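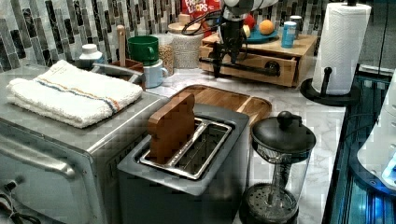 Does the arm need homing again after the fingers have been swapped? The joints keep their zero, so only the gripper has to be opened and closed once from the menu.

Thu 22 February, Zosthorpe workshop

Swapped the fingers this morning and ran the gripper cycle. Span came back as 2,558 encoder counts, which I've written on the lid of the Prevach box. Speed limit is down to 30 per cent until the new joint limits are in.

Haf Price re-routed the loom with more slack at the upper joint. It still rubs on the clamp when the base goes full left. Needs a sleeve – Malex do one in the right bore, I'll add it to the order.

Wrist camera next. Set exposure by hand and left it at 500, auto kept hunting over the pale marble. Edge finder then tried on the cutting board. 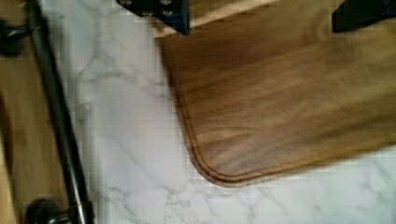 The groove is the trouble. It runs close to the outer rim, and the finder can take either line as the edge. I've put in a minimum contrast against the marble and will see if that settles it. If it doesn't, try the Lloyd filter from the old branch, with the window set to 2.

To do:

- sleeve for the loom
- joint limits, then speed back up
- copy the camera settings into the start-up file (Haf has the current one)
- check finger bolts after the next long run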